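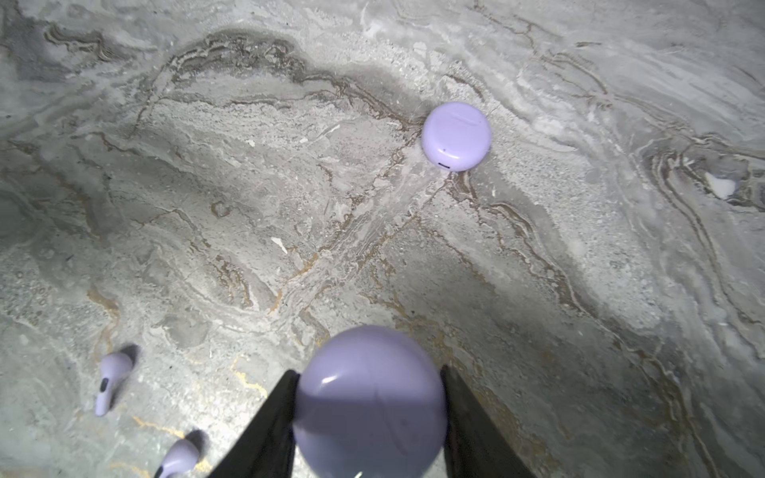
Wrist camera view: one lavender charging case in the fingers, a second case and two earbuds on the marble surface.

Lellthorpe bench kit trial – progress report, April

Hi all, it's month 2 of the trial and I've got plenty to tell you! Quick reminder of what you're paying for: we're finding out if the Lellthorpe two-arm kit is good enough to recommend to small repair shops, the kind that handle earbuds, chargers and other little things all day long. The Zenivham grant covers the kit lease and my hours through the end of month 4.

Where we are

The kit is set up and running, and I'm happy with the build. The aluminum rails went together without a fight (the manual is thin, but the parts are labeled well) and both arms bolt straight onto the front one. I did lose most of a morning to the cable run on the right arm, which wanted to snag every time the elbow folded. More cable ties, problem gone.

Most of my time has gone into earbud charging cases. They're a mean little test, I have to say – rounded, smooth, and not much for a flat finger to hold on to. My target for the whole trial is 400 logged pickups and I've got 39 of them written up properly so far. I know that sounds low. I spent longer than planned on grip force, and I'd rather log slowly now than throw out a pile of bad entries in the summer.

What I like and what I don't

The wrist cameras are the best part of the package. I can see where the fingers meet the case, and that has saved me a lot of bending over and squinting. The matte black fingers are fine on the cases but I'd want something softer before letting them near a customer's phone. Loleck sells pads that should fit, and I've asked them for a sample set.

The software is so-so. Switching from one arm to two means a restart, and the log files come out with names only a machine could love. I've sent both complaints to Lellthorpe and got a friendly reply, no fix yet.

Two arms on the same patch of surface is the part I was most nervous about, so I've started small, with lavender balls between the two grippers and plenty of room for everybody.
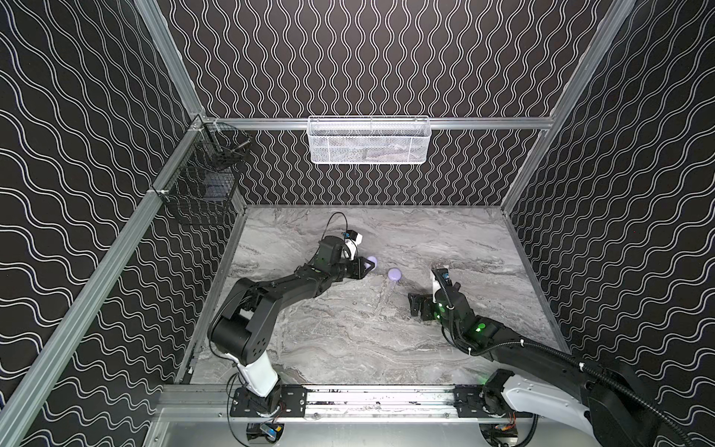 Next up

More case pickups, then the earbuds themselves, which I expect to be harder with those short stems. I also want to run the same list on the Schwerdtfeger single-arm kit, so you get a fair comparison for the money. The loan is agreed and I'm waiting on a shipping slot.

Budget is on track. The one extra I'd like you to approve is a spare pair of fingers – let me know by the end of April if that's a problem.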